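Two hours behind the scenes at Guzmán

I'd been meaning to get myself on one of the rink tours for ages, and when a space came up on 9 Feb 2025 I grabbed it before anyone else in our supporters' group could. Eight of us met by the skate hire desk, in far too many layers, and I was the only one who hadn't brought gloves. You'd think I'd know better after six winters of standing rinkside.

Guzmán holds 3000 for a league game and it feels bigger when you walk in from the tunnel end with the seats all folded up. Ulla Ekström was showing us round. She runs the ice plant and used to play in goal, and she talks very fast when she gets on to refrigeration. I didn't follow all of it (brine goes round, heat comes out, that's my level) but I did learn that the ice is thinner than I'd pictured and that she shaves it down properly once a month so it doesn't creep up at the boards.

The plant room is loud! There are two compressors, both made by Nerex, and one of them is older than most of the team. Ulla wants it replaced by March. She'd wanted it replaced by last March as well.

After that we squeezed into the resurfacer bay, where one lad of nine or ten got to sit in the driving seat and wouldn't come down. Each run puts 744 litres of warm water in the tank, or it does if you fill it to Ulla's line. I asked why warm and got a very good answer about air bubbles that I've since tried to repeat to my brother and made a mess of.

Then upstairs, past the press benches, to the rooms the public doesn't normally see.

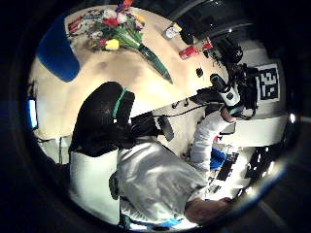 At the big table, white sleeves and all.

The equipment room was my favourite part, and I'd have happily stayed there all afternoon. Cristian Tamayo looks after the sticks and the skates, and on a game day he sharpens every pair himself. He let us feel the difference between a shallow hollow and a deep one with a thumbnail, and once you've felt it you do understand why the defenders are so fussy. The club gets through 200 sticks a season, most of them Geltik, and he keeps the broken shafts in a bin by the door because a local allotment society comes for them. Beans, apparently.

He was good on goalie pads too, but I'd got distracted by the drying racks by then. The smell is everything you've heard.

We finished up on the bench itself, the home one, which is narrower than it looks from block C. Five of you sit down and your knees are nearly on the boards. How they do a line change without somebody going over I've no idea. Polta, the youth side, were just coming out for practice, so we got to watch the first bit of that from the good seats - little ones, mostly, going like the clappers in one direction and then sitting down.

A few bits if you fancy going. The tour is free for season ticket holders and a fiver for everyone else, and you pay at the skate desk. Wear proper shoes, the plant room floor is metal grating and one lady had to wait outside in her heels. The café shuts at four and we came out at ten past, so get your tea first. Parking is as bad as it is on game nights for some reason, and I walked 50 yards in the wrong direction looking for my car.

I've put my name down for the one they do in summer when the ice is out.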